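Nidier Releases Cultik 3 Planning and Tracking Software

May 21, 2026

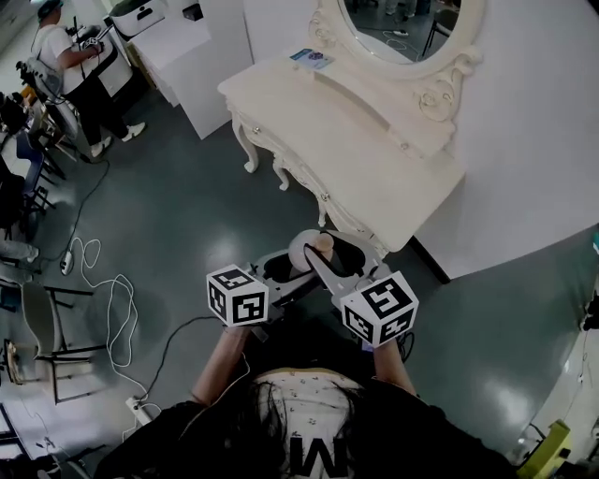

Marker-based tracking for hand-held grippers

Nidier has released version 3 of Cultik, its software package for turning hand-guided demonstrations into motion plans. The release is available to all licensed sites through the usual download page.

The main change is in perception. Cultik now estimates the position of a hand-held gripper from square black-and-white markers on cubes mounted at either side of the jaws. When one cube is hidden from view, the tracker continues with the other and flags the affected section for review. Sites that calibrated their cubes before April must repeat the procedure once.

The planner, developed under the project name Hakotier, has also been revised. It now checks jaw opening against the object at each step — a frequent request from teams working with small, rounded items. In internal tests on 2000 recorded demonstrations, 145 were rejected at import, most of them for gaps in tracking.

Pongsiri, which maintains the replay tool, has updated its viewer to read the new file format. Files from earlier versions will open without conversion.

Nidier will support the previous version for a further 8 months. Questions about licensing should be sent to the support desk.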